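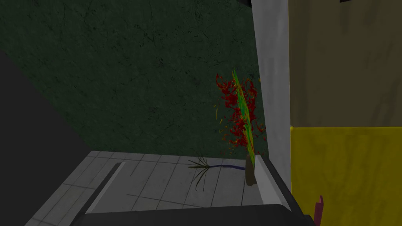
The Values Evening

One

When Přemysl Rusnák was made head of the Bruvdale night school, which had 735 people on its books and one kettle, he was told on his first morning that the place needed a set of values, and that he had until December to find some. He was a mild man who had taught bookkeeping for most of his life, and he went home and wrote "Honesty" on the back of an envelope, and then sat looking at it until his soup had gone cold.

By the end of the month he had forty-one words on that envelope and its neighbours. Courage was in there, and so was punctuality (twice, I'm afraid), and he couldn't bring himself to cross out a single one, for each seemed to belong to somebody he had known and been fond of.

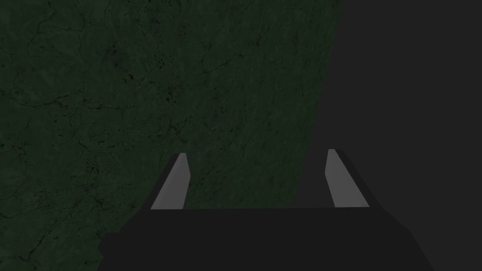

Two

It was Amrit Zacharias who came to his rescue, or at any rate came in for her gloves at nine in the evening and found him still at it. She taught the beginners' reading class and had done so under four heads before him.

"Read them to me," she said, and sat down in her coat.

He read them, all of them, and it took a good while, what with his stopping to explain.

"And which did you use today?" she asked.

Přemysl thought about it. He had found a man called Štefanec in the corridor, too shy to go in to his first lesson, and had walked up and down with him talking about pigeons until the two of them more or less drifted through the door together.

"I don't believe it's on the list," he said.

"Well, then," said Amrit, and passed him the pen.
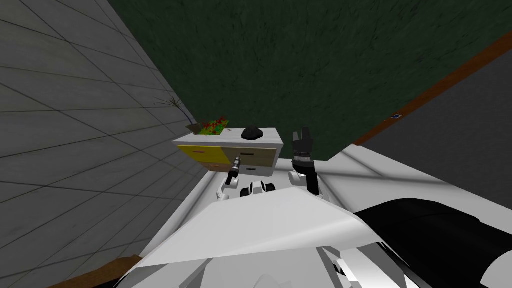
The low cabinet with the white top, against the tiles.

He wrote for a minute or so, crossed it out, and wrote it again more plainly: We will walk in with you. She read it over his shoulder and said that he might want a comma somewhere, though she couldn't think where, and then she found her gloves, and he went to see if there was any milk.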